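The Cup Was Where It Said It Was 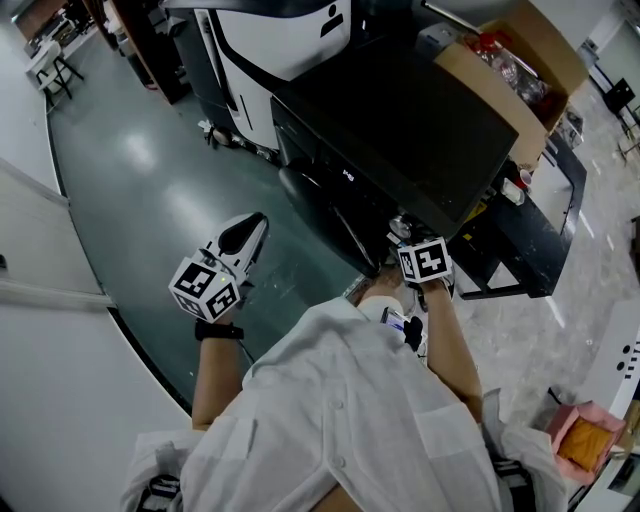
The fault report from Erkness ran to 13 pages, and the word "unexpected" turned up on most of them. I have been commissioning and un-commissioning automated kit for long enough to distrust that word. Water running uphill would be unexpected. A gripper closing 26 millimetres to the left of where it should, at the same bench, every afternoon, is a gripper doing as it was told by somebody who has since gone for lunch. The method in use there is the one half the trade has taken up: a person picks up a pair of hand-held grippers, does the job properly over and over, and the recordings are used to teach a robot arm to do it too. Each gripper carries a white cube covered in black-and-white patterns, and those patterns are how the system knows where the hand is. Everything else depends on them. If a cube has shifted on its mount, every movement recorded after that is a very precise account of something that didn't happen.

One had shifted. Somebody had knocked it, or dropped it, or tightened it with the enthusiasm people usually save for jam jars. The recordings carried on. The software, a package called Jitness, saw a cube, recognised a cube and was perfectly content. It went on being content through 59 sessions, all of which were fed to the arm, and the arm learned with great diligence to pick up the air next to a bottle.

For a while this was merely funny. Then it learned the cups. An arm that misses a bottle looks foolish, but an arm that half catches a full cup of coffee and swings it across a bench with power supplies on it is a safety matter, and there was a man standing on the other side of that bench. He got a wet sleeve and a fright. The emergency stop worked, for which I give full marks, though he had to reach across the arm's path to press it. That went into the report on page 11, under "Observations".

My complaint isn't with the person holding the grippers. I've done that job. After the first hour your wrists ache, your shoulders have crept up to your ears, and you'd no more notice a tilted cube than a tilted hat. Nor do I much blame Kekana, who supplied the mounts, although a mount that can be put on slightly wrong will be. I'd have used a pin. I always say I'd have used a pin, and people have started saying it before I can.

What bothers me is where everybody decided the danger was. The arm had a fence, a light curtain, a risk assessment in a ring binder and a yellow sticker of a hand being crushed. The recording bench had a chair. It was treated as the harmless end of the building, where people moved things about and went home. Yet whatever the arm did that afternoon had been settled at that bench weeks before, and there wasn't so much as a line on a checklist saying "look at the cubes".

I put this to Kieran Mac Carthaigh, who runs the floor and has the patience of a man with a long commute. He said a checklist would slow them down. I asked how long the line had been stopped. He said three weeks, and then went to see about the kettle.

There is a respectable argument on his side, and I'll give it a fair run. The point of teaching by hand is that it's quick and cheap and anyone can do it. Hang enough procedure round it and you've lost the point. Custex, where I spent a dreary September, had so many sign-offs on their demonstrations that by the time one was approved the product had been redesigned. I don't want that either.

But a known block, bolted to the table, touched with each gripper before a session starts, takes less time than finding a clean mug. If the numbers are off, stop and fix the mount. If they're right, carry on. Do it again after a break, and again whenever anything hits the floor, including when whoever dropped it says it's fine. They will always say it's fine. I have said it's fine myself, with a piece of the thing in my hand.

And move the stop button. I'd like that done whatever anyone decides about the rest. It is still on the far side of the arm, where the drawing says it should be, and the drawing has been signed.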